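Escorredor de pratos chega às 1.087 demonstrações

A equipa de recolha do Flurau fechou a primeira ronda da tarefa do escorredor com 1.087 demonstrações gravadas, todas feitas por teleoperação na bancada de dois braços da sala Pinden. A ronda seguinte começa em agosto, com pratos de outros tamanhos.

A tarefa parece curta no papel: pegar num prato, levá-lo ao escorredor, pousá-lo entre os pinos, ou o percurso contrário. Na prática, foi a que mais tempo levou a estabilizar. O prato tem de chegar quase de lado, e um erro pequeno no ângulo basta para o rebordo bater num pino. Nas primeiras sessões, muitos operadores corrigiam o ângulo já em cima do escorredor, aos solavancos, e o modelo aprendia os solavancos. Dzifa Sulemana reviu as gravações uma a uma e retirou 58 do conjunto, quase todas por hesitações longas junto aos pinos.

Desde então há duas regras. O operador roda o pulso antes de se aproximar, e não depois. E as tentativas falhadas já não se apagam - ficam guardadas à parte, com uma nota sobre o momento em que correram mal. Delali Aidoo quer usá-las para treinar a recuperação, quando o prato fica torto ou preso a meio.

Cada operador grava blocos de 12 demonstrações e depois troca com o colega. Entre blocos muda-se a posição do escorredor. Os objetos do fundo da mesa também vão rodando, para o modelo não se fixar numa única disposição. Quem fizer o último bloco do dia deve anotar no registo o que ficou na mesa e onde, que essa parte tem falhado.

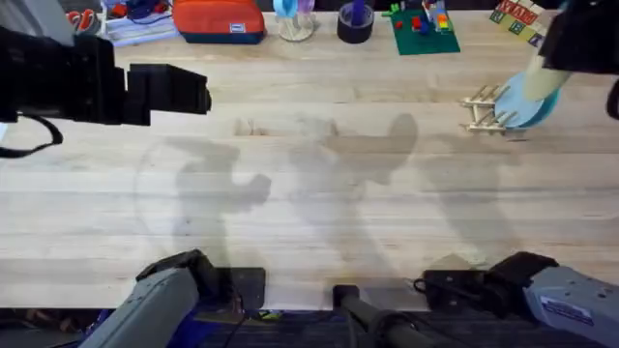 Tarefa do escorredor: o prato azul-claro na garra direita, junto aos pinos de madeira.

As sombras dos braços no tampo continuam a ser tema de conversa. Houve quem propusesse luz difusa por cima da bancada, mas por agora a iluminação fica como está. O Baidoo, o modelo que treinamos com estes dados, terá de trabalhar em salas onde há sombras, e preferimos que as veja já. Se os resultados da segunda ronda forem fracos, voltamos ao assunto.

Para agosto faltam operadores no turno da manhã. A formação ocupa uma tarde e inclui 100 repetições de treino, que não entram no conjunto final. Não é preciso experiência com robôs. Os interessados devem falar com Delali Aidoo ou deixar o nome na folha afixada à entrada da sala Pinden.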